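Club Equipment > Football > Training Goals

Skivico Folding Training Goal, pair

The Skivico is a folding goal for small-sided football and for finishing practice. We sell it in pairs, with nets already fitted. One adult can open the goal and lock it, and the locks can be used with gloves on.

The frame is steel tube with a powder coating. The net is knotless and it is held by 32 clips on each goal. If a clip breaks, please do not use wire to repair it. Spare clips are sold in bags of 400, which many clubs prefer to share between them.

Each goal is delivered with 4 ground pegs for grass. For artificial pitches you must order the weight bags separately. The goal must always be fixed before play starts, also in a short warm-up.

Reijo Honkanen coaches the under-tens at Flultimdale and has used two pairs since August. He writes: "The corners are good. I would like a longer strap for carrying."

Price for one pair: 1,194 euros, delivery inside the country included.

Care and storage

Brush the soil from the hinges after use and let the nets dry before folding. A little silicone spray on the hinge is enough. Folded goals can stand against a wall or lie flat.
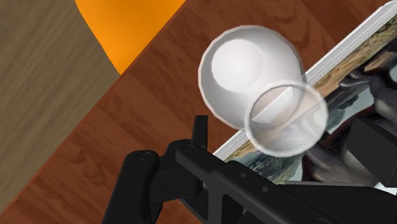

Orders and questions

Leinonen Sports, Nomunora shop. Ask for Sirkka Eskola, who answers club orders until 4 in the afternoon.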